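Entretien du linge, module 3 : plier les manches longues
Notes de cours, groupe du matin (février). Intervenante : Kirsten Bergmann
Relu vite fait, corrections bienvenues

Rappel de la dernière fois : tri, lecture des étiquettes, séchage à plat des mailles. On ne revient pas dessus. Ceux qui ont raté la séance demandent les feuilles à Poul Overgaard, il les a en double.

Aujourd'hui : le haut à manches longues, maille fine. T-shirt, sous-pull, haut de pyjama. PAS la chemise boutonnée (module 4), pas le gros pull (module 5, pliage différent, volume).

1. Surface

Idéal = table, hauteur de hanche. En vrai chez les gens : le lit. On travaille donc sur le lit, puisque c'est là que ça se passe.
Problème du lit : mou, on s'enfonce, les plis partent de travers. Couverture à poils = ça accroche, le tissu ne glisse pas. Avantage aussi, le vêtement reste où on le met. Par contre peluches sur le noir, prévoir la brosse.
Dégager la zone avant. Pas besoin de tout enlever, pousser vers la tête du lit ou dans un coin suffit. Il faut la largeur des deux manches ouvertes, sinon on plie dans le vide.

2. Mise à plat

C'est 80 % du travail d'après K. B. Un vêtement mal étalé ne se rattrape pas au pliage.
- tenir par les épaules, secouer une fois, poser
- lisser du col vers l'ourlet, paume ouverte, jamais l'inverse
- ourlet droit : on tire doucement par les coins du bas, un puis l'autre
- manches écartées du corps, pas dessous
- regarder les coutures. Si une couture part en biais c'est que le corps a vrillé, on reprend aux épaules

Devant ou dos au-dessus ? Au choix pour l'exercice. Pour le rangement en pile K. B. préfère finir col visible, donc on commence devant contre le lit.

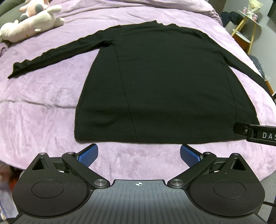 Fig. 1. Haut noir à manches longues étalé sur couverture à poils, coin inférieur droit pincé à l'ourlet.

Question posée en salle : faut-il que les deux manches soient symétriques ? Non. L'important c'est le corps. Sur la fig. 1 la manche gauche part en diagonale, l'autre descend le long du corps, on peut continuer comme ça, elles seront rabattues de toute façon. A remettre droites seulement si elles tirent sur l'épaule.

Noir mat : les coutures se voient mal, à peine une ligne plus claire. Allumer la lampe, ou les chercher au doigt.

3. Pliage (méthode dite « en tiers », celle du polycopié Steinarsdóttir)

a) rabattre un côté vers le milieu, pli à mi-épaule environ
b) la manche revient en arrière sur elle même, parallèle au bord, elle ne doit pas dépasser
c) idem autre côté
d) vérifier la largeur : égale en haut et en bas. Si le corps s'évase vers l'ourlet, rentrer un peu plus en bas
e) remonter l'ourlet, en deux si étagère, en trois si tiroir

Erreur vue partout ce matin : lâcher le coin trop tôt. Le coin de l'ourlet accompagne le mouvement jusqu'au bout, on le pose, on lâche après. Sinon ça fait une oreille.
Autre erreur : tirer sur la maille pour « faire droit ». Elle revient et le pli s'ouvre.

Variante Ekasley : on roule au lieu de l'étape e. Bien pour une valise, moins pour une étagère (ça roule, justement). Pas au programme de l'éval.

4. À faire pour la prochaine fois

Cinq hauts, sur lit et pas sur table. Noter ce qui a coincé. Apporter un vêtement foncé + brosse à peluches.
Exercice 2 du polycopié, seulement la première partie. La deuxième suppose le module 4.
Le matériel Sorkano (planches à plier) reste dans l'armoire, merci de ne pas l'emprunter avant qu'on l'ai vu ensemble.

Pas eu le temps : capuches, cols roulés. Reporté.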